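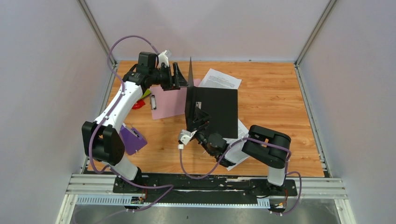 Schwarze Mappe auf Holz.

Papierkram, mein Endgegner! Seit dem Umzug nach Virden schiebe ich die Steuerunterlagen vor mir her, und am Donnerstag hab ich endlich angefangen (mit Kaffee und sehr lauter Musik). 141 Belege, der älteste von einer Handwerkerfirma namens Wieczorek, über die ich mich bis heute ärgere.
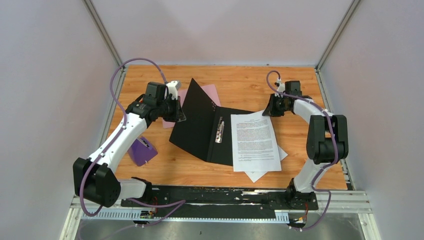
Mein System: fünf Stapel, jeden Abend 30 Minuten, dann ist Schluss. Klappt bisher ganz gut – nur die Nebenkosten vom Dezember fehlen noch. Wie macht ihr das denn so? Schreibt mir gern, auch die chaotischen Methoden!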